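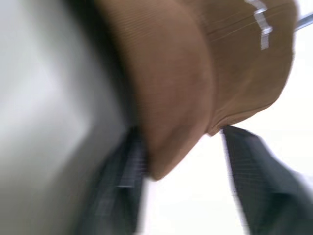
August 2024
Posted by Solange Mendonça

My brother's up for parole in October and I've been asked to write a letter of support. I've never done one! Do I talk about what he did, or just where he'll live (my spare room in Futham)? And how long should it be?

Rafail Gavalas
Keep it to one page. Put his full name and prison number at the top, then say who you are and what you can offer: the room, lifts to appointments, that sort of thing. I'd mention the offence briefly. I left it out of mine for my cousin and his solicitor sent it back.

Shafiq Howlader
Mine was 39 lines, typed. Sign it and keep a copy.

Jailson Quintana
ask his solicitor, they'll tell you where to send it too. good luck x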